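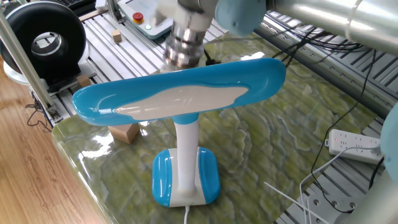

Rechercher sur le site

COMMUNIQUÉ DE PRESSE

L'Institut Grenville et le laboratoire Kirkance créent une équipe commune consacrée aux mémoires à changement de phase

L'Institut Grenville et le laboratoire Kirkance annoncent la création d'une équipe de recherche commune, dénommée Virk, dont les travaux porteront sur les mémoires non volatiles à changement de phase et sur leur tenue en température. La convention a été signée lundi par les deux établissements pour une durée de 3 ans, renouvelable après évaluation. L'équipe prendra ses fonctions en août dans les locaux de Kamthorpe, où une surface de 800 m² lui est réservée.

Les matériaux à changement de phase permettent de stocker une information en faisant passer un alliage d'un état amorphe à un état cristallin sous l'effet d'une impulsion électrique. Leur principe est connu de longue date, mais la dérive de la résistance de l'état amorphe au fil du temps demeure un obstacle à leur emploi dans les circuits qui doivent conserver plusieurs niveaux par cellule. L'équipe Virk se propose d'étudier cette dérive à l'échelle de la cellule isolée, puis à celle de la matrice complète.

Le premier démonstrateur, conçu à Grenville et dont la fabrication est confiée à la plateforme technologique de Kirkance, comportera 976 cellules adressables individuellement. Il sera caractérisé sous pointes, à température ambiante dans un premier temps, puis en enceinte thermique. Les masques sont achevés ; le dépôt des couches actives débutera dès la mise en service du nouveau bâti de pulvérisation.

« Nos deux laboratoires échangent des échantillons depuis plusieurs années, sans disposer d'un protocole de mesure unique. Les écarts constatés d'un site à l'autre étaient parfois plus grands que l'effet recherché », déclare Zachary Chisholm, responsable de l'équipe Virk. « La priorité des prochains mois est donc métrologique — mêmes pointes, mêmes séquences d'impulsions, même traitement des données. »

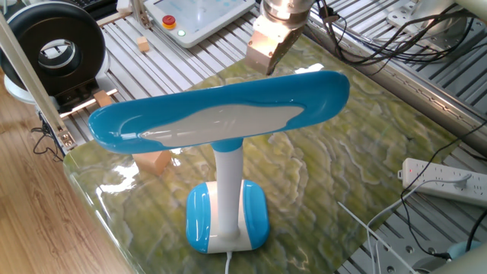 L'équipe réunira des physiciens des matériaux, des concepteurs de circuits et des spécialistes de la mesure électrique. Les bureaux seront répartis sur deux niveaux, les doctorants étant installés à proximité immédiate de la salle de caractérisation. Le mobilier et l'éclairage individuel restent à la charge de l'établissement d'accueil. Les équipements personnels devront être déclarés au service technique du site avant tout raccordement.

Un volet du programme est consacré à la formation. Il prévoit l'accueil de stagiaires de master, un séminaire mensuel ouvert aux laboratoires voisins et une école thématique dont la première session comptera 42 places. Les modalités d'inscription seront publiées par l'Institut Grenville. Les enseignements seront dispensés en français et en anglais, et les supports déposés en accès libre à l'issue de chaque session.

Les jeux de données issus du démonstrateur seront diffusés selon les mêmes principes, accompagnés des scripts d'analyse et de la description des bancs. Les résultats susceptibles de donner lieu à un dépôt de brevet feront l'objet d'un examen préalable par les services de valorisation des deux partenaires, conformément à la convention.

Le suivi scientifique est assuré par un conseil composé à parité de représentants de Grenville et de Kirkance. Il se réunira deux fois par an à Kamthorpe et remettra un avis écrit aux directions.

Contact presse : service de la communication, Institut Grenville. Les demandes d'entretien avec Zachary Chisholm et les demandes de visite du site de Kamthorpe sont à adresser à ce service.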